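Section 4: Setting up the dressing room

This section covers the drawer, the hair dryer holder and the wall mirror. Complete Section 3 (power and lighting) first. The instructions apply to the Citton dressing room kit in all finishes. If you bought the kit without the Skarkitz wall rail, skip step 9.

Before you start

Check that the power to the room is off at the breaker. Lay out the hardware bags in the order printed on the packing list. You need a Phillips screwdriver, a level, a pencil and a tape measure. The drill bit for the wall anchors is in bag 2.

The kit number is 2558. It is printed on the label on the outside of the carton and again on the last page of this guide. Have it ready if you call about missing parts.

4.1 Fitting the drawer

1. Pull both runners out to full length and wipe off any packing dust.

2. Set the drawer on the runners and push it in slowly until both sides click. If only one side clicks, take the drawer out and start over. Do not force it.

3. Open and close the drawer a few times. It should stay level when it is fully open.

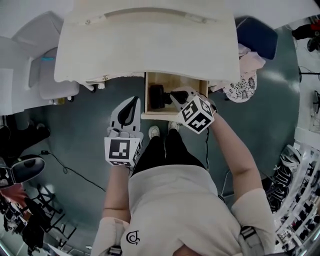
4. If the drawer drifts open on its own, the floor is probably out of level. Turn the front feet a quarter turn at a time and test again after each turn.

Note: Keep small appliances toward the back of the drawer, with their cords tied. A loose cord can work its way over the back panel and catch in the runner.

Caution: Do not store a dryer or curling iron in the drawer until it has cooled completely.

4.2 Hair dryer and holder

5. Choose a spot within reach of an outlet but well away from the sink. The cord should hang without pulling at the plug.

6. Place the dryer in the holder and check that it does not tip when you let go. Most household dryers will sit correctly. Very wide models, including the older Guneo salon type, may need the larger holder, sold separately.
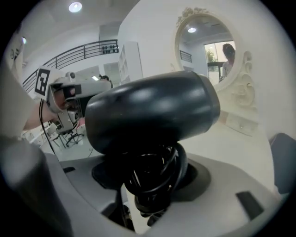
7. Plug the dryer directly into the wall outlet. Do not use an extension cord or a power strip.

8. Press the test button on the outlet once a month. The outlet should go dead. Press reset to bring it back. If it does not trip, stop using it and call an electrician.

Caution: Never wrap the cord tightly around the body of the dryer. Tight wrapping breaks the wires near the handle, and the damage is often hidden under the cord cover. Throw away any dryer that cuts out when the cord is moved.

Note: Clean the air intake with a dry, soft brush. Unplug the dryer first.

4.3 Hanging the mirror

9. If you are using the Skarkitz rail, fix it to the wall and check it with the level before hanging anything from it.

10. Mark the height. The center of the mirror should be at eye level for the main user. For a seated user, measure from the chair you plan to use.

11. Drill the holes and tap in the anchors until they are flush. In solid masonry, use the Ki sleeve anchors in place of the plastic ones.

12. Drive in the screws, leaving enough of each one showing to take the hanger plate. Lift the mirror into place with a second person – it is almost 76 inches around the outside edge and awkward to hold alone.

13. Pull down gently on both sides. The mirror should not shift.
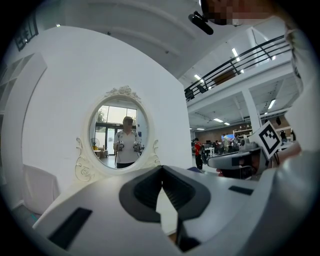 4.4 Cleaning and care

Dust carved or molded trim with a dry paintbrush. For the glass, spray the cloth and not the mirror, so that liquid does not run behind the edge. Do not use ammonia on painted trim.

Check the wall screws every January and tighten any that have worked loose.

Guide text revised by Rosário Loureiro, August 18, 2023.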